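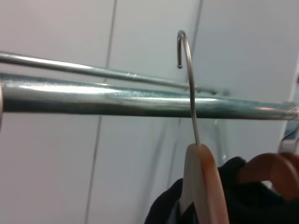 Kavinda Debnath joined the Applied Mathematics Group at the Macapagal Institute to study how slender structures vibrate when their motion is too large for the linear theory. The standard model treats a beam as a line with a single stiffness, and for small displacements it serves well. A round metal tube and a thinner rod running nearly parallel to it, one behind the other, can each be written down in this way with only the coefficients changed. "The equation does not know which one it describes until the parameters are supplied," Dr. Debnath said. "The interest begins when the cubic term can no longer be dropped."

Her current work, conducted with Tatu Magesa, concerns the stability of periodic solutions over long times. The two authors have computed 491 solution branches with the Institute's Drellero code and found that 14 of them lose stability earlier than the averaged equations predict. A paper is in preparation and will be submitted in May.

Asked whether the discrepancy might be numerical, Dr. Debnath replied that the calculations had been repeated on a grid 100 times finer. "The branches did not move," she said. "We have a proof for two of the cases. The others remain open."

Dr. Debnath also teaches the graduate course on asymptotic methods, which has 43 students enrolled this term. Lecture notes may be requested from the department office.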